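Health & Mind | Long Read
4 min read

Why some people can't name what they feel

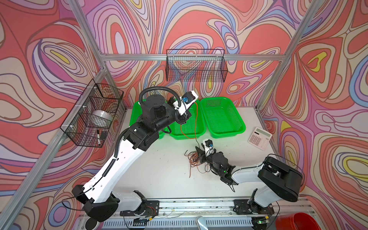 What is alexithymia? It is a difficulty with noticing, identifying and describing your own emotions, and it is common among autistic adults, though plenty of people who aren't autistic have it too.

Beverley Cheetham was 41 when a counselor asked her how she felt about her father's death. She said she had a stomachache. The counselor asked again, and she said the same thing, because it was the only answer she had.

"I thought she wanted a symptom," Cheetham says. "I gave her one. I didn't know there was supposed to be something else in there."

She lives in Grundale, where she does payroll for a flooring supplier. Her coworkers describe her as calm. Her husband used to describe her as cold, and then stopped after the two of them went to a course on autism and emotion at the Mellor Center.

Alexithymia isn't a diagnosis. It is a trait, and people have it to different degrees. A person with a lot of it may cry at a movie and be unable to say whether they were sad or moved or just tired. They may find out they were angry the following morning. Often the body reports first: a tight jaw, hot ears, a sudden need to leave a store.

Nhi La, a psychologist who runs the Mellor course, says the trait gets mistaken for a lack of feeling. Many of her clients feel a great deal. What they're missing is the label, and without a label it's hard to tell a partner or a doctor what is wrong. Hunger and thirst can be just as hard to read. One man on the course regularly forgot lunch and spent his afternoons convinced he had made some terrible mistake at work.

Her method is slow. Clients set an alarm for the same time each day, most of them choose 3 p.m., and write down what their body is doing. They don't have to name an emotion. After 30 entries they go through the notes with La and look for anything that repeats.

Cheetham kept going long after that. Her notebooks now hold 854 entries, nearly all of them one line. "Shoulders up. Phone rang twice." "Cold hands, meeting moved." She learned that changes of plan go to her hands and arguments go to her stomach.

Her husband has learned to ask different questions. "How are you feeling?" gets him nowhere. "Is it a hands day?" usually gets an answer, sometimes an hour later, by text.

She went back to the counselor last December and took a notebook with her. They spent most of the session on two pages from the week of the funeral anniversary. Cheetham still doesn't use the word grief much. She writes "stomach, Dad" and leaves it at that.

Filed under: Autism, Emotions, Adult Life

Contact us | © Skusance Magazine | Back to top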